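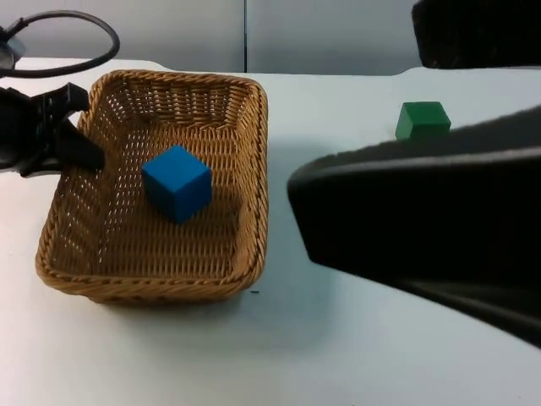
Basket cell, blue cube in, green one still on the table.

Forums > Dual Arm > Faults and Safety
Filed under: gripper trouble

tanton_bench
Left arm faulted again at the basket, overcurrent on the finger. That's 22 stops in 30 runs since the Altumix update. Support says the basket rim is "out of spec."

gearslop
Out of spec how? It's wicker. Did they ask for a log or just guess?

Dundine31
I'd believe them. A finger that dips over a braided rim will catch sooner or later. Raise your approach.

tanton_bench
Same approach height as in May, same basket, no stops then.

gearslop
So the update changed the current limit and they're blaming a basket. Roll it back.

Dundine31
Or the old limit was too loose and you never knew it was snagging. I wouldn't roll back a safety limit on a forum guess.

tanton_bench
Fine, trying a higher approach first. Not holding my breath.

Last updated: 30 Jul 2023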